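Home | Research | People | Open Positions | Contact

This site uses cookies to remember your language and to count visits. Accept | Settings

Research Engineer, Manipulation Data and Evaluation
Divbridge site, full time, fixed term of 3 years

The Nkuna Laboratory is hiring a research engineer for Purnport, a project on how robot arms learn to pick small items from shelves and put them back. The engineer will run the recording stations, maintain the evaluation protocol, and share responsibility for the released data.

Background

Purnport studies one narrow question: how much of a grasping policy's failure rate can be traced to the view from the wrist camera. Policies trained on fixed overhead views tend to lose the object in the last part of the approach, when the gripper itself covers the target. Wrist views keep the contact area in sight but bring other problems, among them heavy occlusion by the finger pads, changes in image orientation as the wrist turns, and low contrast between gray shelf walls and pale goods.

In the first phase we collected 1,242 teleoperated shelf picks. After review, 1,022 were kept for training and evaluation. The others were removed for dropped frames, missing joint data, or operator error. A further set of 106 picks was recorded later with shelf layouts that do not appear in the training data, and is used only for testing.

The main result so far is that random rotation of the wrist image during training improves success on the unseen layouts, while the same treatment applied to the overhead image has no measurable effect. We do not yet have a good account of why. The second phase will test whether the gain holds with soft finger pads of different thickness and with compartments of different depth.

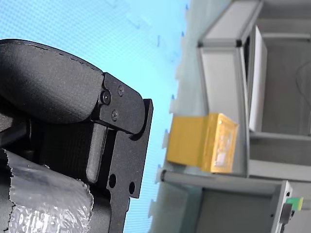

Wrist view at a shelf compartment, with a small yellow box on the ledge near the gripper.

Duties

The engineer will set up and calibrate the recording stations, write and maintain the capture code, and check each batch of episodes before it enters the shared store. Annotation is done in Ketik, our in-house labeling tool, which needs a new export path and better handling of partial occlusion. The position also includes mechanical work: fitting brackets, replacing worn pads, and keeping a record of every hardware change so that results can be compared between batches.

Expect to spend more time at the stations than at a desk during the first year. Later work shifts toward analysis and writing. Engineers are listed as authors on papers to which they contribute.

Requirements

– Degree in engineering, computer science, or a related field, or equivalent work experience
– Good working knowledge of Python and Linux
– Experience with at least one robot arm, including its safety procedures
– Camera calibration, both intrinsic and hand-eye
– Clear written English

Experience with imitation learning is useful but not required. Applicants who have designed or repaired grippers should say so – this part of the work is hard to staff.

How to apply

Send a resume, a one-page statement, and a link to one piece of code or hardware documentation you wrote yourself. Use the form under Open Positions and select "Purnport engineer." Applications are read as they arrive, and the form closes at the end of April. Interviews include a practical session in which candidates diagnose a faulty calibration from recorded data.

Remote work is possible for up to one day per week after the first six months. The laboratory can support visa applications and contributes to moving costs.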